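Buying Less Furniture: Notes for the Evening Talk
Speaker copy, please leave on the lectern

Open slowly. People will still be finding seats and deciding whether the coffee was a mistake.
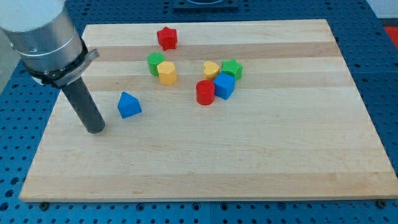 Start with the bookcase. I bought it from Karkitz when I moved into my first apartment, and it leaned before I had put a single book in it. I kept it for 6 years. Ask who has owned a leaning bookcase. Wait for the hands. Then ask who still owns it, and enjoy the slower hands.

Main point, say it early: most of us buy furniture for a life we plan to start next month. The dining table for dinner parties. The desk for the novel. I own a bench for putting on shoes and have never once sat on it, though it holds mail very well.

Next, the Kilow sofa story. Keep it short this time. Price was 800 dollars, delivery was 60 more, and the door of my building was two inches narrower than the sofa. Pause. The delivery men had clearly seen this before and had brought snacks. Mention that I now measure doors, stairwells and the turn by the mailboxes, which is the only one that matters.

Slide with the floor plan. Explain the tape method: masking tape on the floor, full outline of the piece, leave it there for 10 days. Walk around it. If you keep stepping over the line, you don't have room for the thing. If you stop noticing the tape, go ahead and shop. My cat sat inside the tape armchair for most of a week -- don't do the voice, it got nothing in November.

Repairs section. Wood first. A loose chair joint needs the old glue scraped out before new glue goes in, and a clamp, and a night left alone. Squirting more glue on top is what I did to the Okafor chairs, all of them, with great confidence. Pass around the bad joint. Get it back this time.

Drawers that stick: rub a candle on the runners. Someone will say soap. Soap is fine. Don't get drawn in.

Secondhand buying. Pull every drawer, turn the chair over, sniff the inside of the cabinet. The Dandov sideboard looked perfect and smelled like somebody's boat. It lived on my porch for a summer and still smells like a boat, only now it's mine.

If time is short, skip the lamp part. If time is long, skip it anyway.

Questions. There will be one on bedbugs. Answer is on the back of this sheet. Thank the hosts, stack the folding chairs, check under the front row for the joint.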